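Lullusum Community Help > Home and Household > Moving and Storage

Packing half-used bottles for a long move - how do you stop the leaks?

Posted by Trinity Marchetti, Oct 12, 2026

Hi everyone, first time posting though I've been reading along for ages. We're moving house at the end of next month, a good long drive (two days with a stop at my sister's), and I'm trying to work out what to do with all the half-used bottles. I mean the lot - dish soap, shampoo, vinegar, the nice olive oil we got for Christmas, floor cleaner, a bottle of maple syrup that is nearly full and which I refuse to leave behind.

Last time we moved, which was only across town, a bottle of fabric softener let go in a box of tea towels and ran down into my cookbooks. I still have one that smells like a meadow. So I'd like to do better this time, especially as the boxes will be in the back of a truck and I won't be able to keep an eye on them.

My neighbour says to tip everything out and start again at the other end, but that seems like such a waste, and it adds up when you have to buy it all over again in one shop. My husband says to put it all in one big tub and hope. Is there a sensible middle road? And does it matter if they're lying down? I've got plenty of grocery bags, a roll of cling wrap and a stack of newspaper already, and I'm happy to buy a few things if they're worth it.

Thanks so much in advance, and sorry for the long message!

Ute Hinrichs

Hello Trinity, and welcome! Don't apologise for the length, you should see some of mine. We've moved five times in our married life and I have cleaned up most of the things a person can spill, so I hope some of this is useful.

First, be a bit ruthless, though not as ruthless as your neighbour. Anything with only a splash left, use up or give away now. I start cooking from the pantry well ahead, and we have some very odd suppers toward the end, but it does clear the shelves. I also stop buying cleaning products in the last few weeks and just go through whatever is under the sink. Please don't pour the strong cleaners down the drain, your local council will be able to tell you where they go. And do ask your movers what they'll carry, as most have a list of things they won't put on the truck. Bleach and drain cleaner are the usual ones.

For the bottles you're keeping, take the cap off, wipe the neck and the threads properly with a bit of kitchen paper, lay a square of cling wrap over the opening and screw the cap back down over it. Wiping the threads is the step people skip. If there's soap on them the cap feels tight when it isn't. For squeeze bottles, press a little air out before you close them, so there's room if they warm up along the way. Pump tops are the worst of the lot. I take the pump out altogether, rinse it and put it in its own little bag, and use a plain cap saved from something else. If you haven't a cap that fits, twist the pump to its locked position and wrap tape under the collar.

Then bag them, a couple of bottles to a bag at most, tied at the top. Stand them up in a small box, never a big one, and stuff newspaper down the sides until nothing shifts when you give the box a gentle push. Kitchen things in one box and cleaning things in another, please! My mother-in-law's rice tasted of pine for a year.

As to lying down, yes, it does matter, at least for anything with a flip top. A good screw cap will often manage on its side, but I wouldn't trust a flip top as far as the end of the driveway. If you want to know which of yours are safe, put each one on its side over something that wipes clean, leave it overnight and look in the morning.

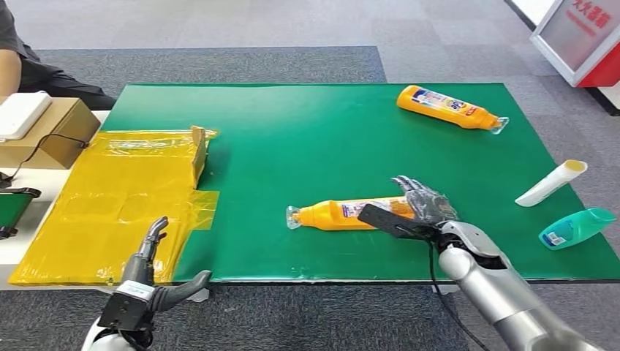
Orange bottle on its side on a green mat.

Anything that has left a ring by breakfast goes upright or goes in the car with me. The syrup I'd take in the car whatever happens - wrapped in a towel, down by somebody's feet. Same for the good oil, which doesn't love a hot truck.

Best of luck with it all, and do let us know how you get on. I hope the new kitchen has more cupboards than the old one.

Dirk Reinholz

Ice cream pails. Put the bottles in those with the lids on and you're done. If it leaks, it leaks into the pail.

Jannik Reinholz

Dad's right about the pails, but check that the lids still snap on, as the old ones go brittle. I'd only add a couple of small things to Ute's lovely answer. Put a folded old towel in the bottom of each box. And write LIQUIDS and an arrow on all the sides as well as the top, because once boxes are stacked you can't see the tops. We did my gran's move in August and I'd only written on the lids, so of course her shampoo travelled upside down under the Christmas decorations.

Load those boxes last if you can, so they come off first and you can have a quick look before they go inside. It's also nice to have the dish soap handy when you want to wash a mug for that first cup of tea.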